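3. Method

Water use in shared student housing was logged at two sites, Villanueva and Tullar, over a period ending in August. Each household kept a paper diary and read its own meter at the same hour every evening. Laundry was recorded as a separate heading from showers and kitchen use.

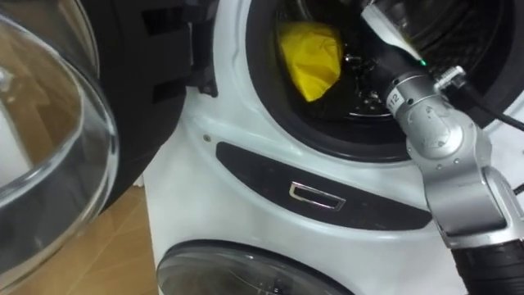
Rocío Quintero objected at the draft stage that a diary only captures the loads people remember to write down, and asked for the meter readings to be given more weight. This was accepted. Diary entries without a matching rise on the meter were dropped, leaving 326 usable entries.

4. Results

Tullar returned 70 complete diary days. Villanueva returned fewer - two households stopped early - and its figures should be read with care. Part loads were common at both sites, mostly at weekends.

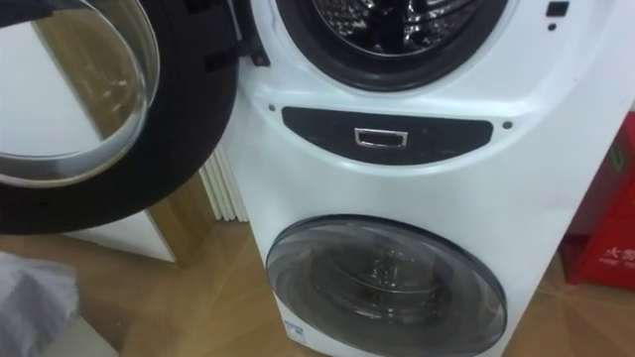 Meter readings at Tullar were also more regular from one week to the next. The largest weekly total for a single household was 700 litres, in a week with guests staying. Removing that week does not change the order of the two sites.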